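Week 7: Stock records and why we shouldn't trust them
Tue 24 April
Notes by Elaine Magalhães

Reading for this week is the Rizk chapter on counting errors. Bring your March exercise back with you, marked or not.

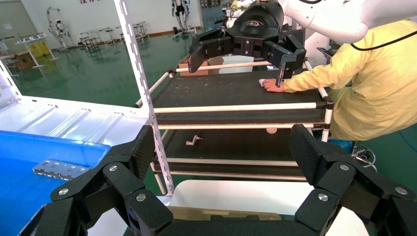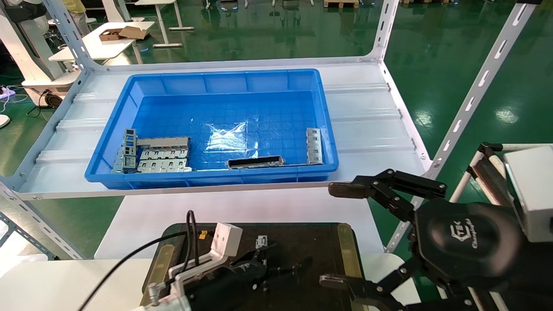

Shelves, with things on them.

A stock record is a claim about a shelf, made by someone who may not have looked at it for months. Textbooks treat the record as the fact and the shelf as a source of small errors. I would teach it the other way round. Take the blue tray: four grey metal parts along its front edge, and a crumpled clear plastic bag on the floor of it. How many items is that? A clerk could enter four, or one set, or four plus packaging, and defend each answer. The software accepts all of them without complaint.

The Hattar case is the usual one quoted in favour of yearly counts. The firm listed 3,207 lines at its Sadholm depot, counted the lot over a weekend and declared the records sound. Walid Rizk went back to the sheets and found that almost 2,000 lines had been "confirmed" by people holding a printout of the expected figure. I don't call that a count. Show a tired person the number 20 and they will tend to find 20.

Kutell, who sell the Pememov system, say that scanning solves this. I have my doubts. A scan tells you a label was read. It says nothing about whether the right label was on the right part, or whether the box was full.

Terms to know: blind count, cycle count, unit of issue, shrinkage (be careful with this last one – it is often a polite name for bad paperwork).

For the seminar
Redo one page of the Hattar sheets as a blind count form. Decide the unit of issue for each line before you start, and write it down.
Find one published accuracy figure and say what was compared with what. If the source doesn't tell you, say so and stop there.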